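검색어를 입력하세요 검색 통합검색

가정에서의 증류주 보관 및 홈바 관리 요령

렌버그(Lenberg) 생활정보실
2018년 2월 12일 월요일

본 안내문은 가정에서 브랜디, 럼, 진 등 증류주를 보관하는 이용자를 위하여 작성되었습니다. 증류주는 와인과 달리 병입 후 숙성이 진행되지 않으나, 보관 환경에 따라 향과 색이 변할 수 있으므로 다음 사항을 참고하시기 바랍니다.

1. 병은 세워서 보관합니다. 도수가 높은 술이 코르크 마개에 장시간 닿으면 마개가 삭아 부스러기가 떨어지고 술에 잡내가 배게 됩니다. 다만 마개가 지나치게 마르는 것을 막기 위하여 가끔 병을 잠시 기울여 적셔 주는 것은 무방합니다.

2. 직사광선을 피합니다. 창가의 유리 진열장은 보기에는 좋으나 장기 보관에는 적합하지 않습니다. 문이 달린 찬장이나 구입 당시의 상자를 이용하시기 바랍니다. 가스레인지 옆이나 보일러 배관이 지나가는 벽면도 피하여야 합니다.

3. 개봉일을 기록합니다. 병 바닥에 작은 라벨을 붙여 두면 편리합니다. 내용물이 절반 이하로 줄어든 병은 6개월 이내에 소비하거나 작은 유리병에 옮겨 담을 것을 권장합니다. 옮겨 담을 병은 미리 끓는 물로 소독하고 완전히 말려 두어야 합니다.

4. 베르무트와 크림 리큐어는 별도로 취급합니다. 베르무트는 개봉 후 냉장 보관하며, 크림 리큐어는 제품에 표시된 기한을 따릅니다.

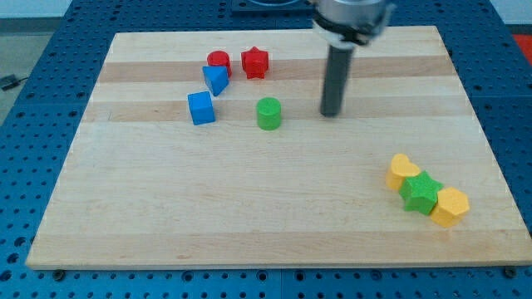 밝은색 바탕에 짙은 띠가 들어간 목제 판

5. 목제 도마와 쟁반은 사용 직후 닦습니다. 감귤류 즙과 시럽은 나무에 쉽게 스며들어 얼룩을 남깁니다. 미지근한 물로 닦은 뒤 세워서 말리고, 표면이 거칠어지면 식용 미네랄 오일을 얇게 발라 하룻밤 둡니다. 식기세척기 사용은 금합니다.

6. 잔은 향이 없는 세제로 세척합니다. 증류주용 잔에 세제 향이 남으면 시음에 지장을 줍니다. 찬장에 엎어 두면 선반 냄새가 잔 안에 고이므로 바로 세워 보관하고, 사용 전 찬물로 한 번 헹구어 주십시오.

7. 계량컵과 셰이커는 분리하여 건조합니다. 스트레이너의 용수철 부분에는 당분이 남기 쉬우므로 3일 이상 사용하지 않을 경우 온수에 담갔다가 부드러운 솔로 닦아 두시기 바랍니다.

병목에 끼우는 프라레로(Prarero) 따르개는 당사 매장에서 개당 3,000원에 판매하고 있습니다. 따르개를 끼운 채로 장기간 보관하면 알코올이 증발하므로 사용 후에는 원래의 마개로 교체하여 주십시오.

조회수 567

댓글 3

술빚는달팽이
코르크가 병 안으로 부러져 들어갔는데 커피 필터로 걸러도 되나요?

서재한켠
윗분, 저는 필터를 물에 한 번 헹군 다음 걸렀습니다. 종이 냄새는 거의 안 났어요.

moonbar
베르무트를 일 년 넘게 찬장에 뒀네요... 오늘 버렸습니다. 잔 세워 두라는 것도 처음 알았어요.

본 사이트는 이용 편의 향상을 위하여 쿠키를 사용합니다. 계속 이용하시면 쿠키 사용에 동의하신 것으로 간주됩니다. 동의 자세히 보기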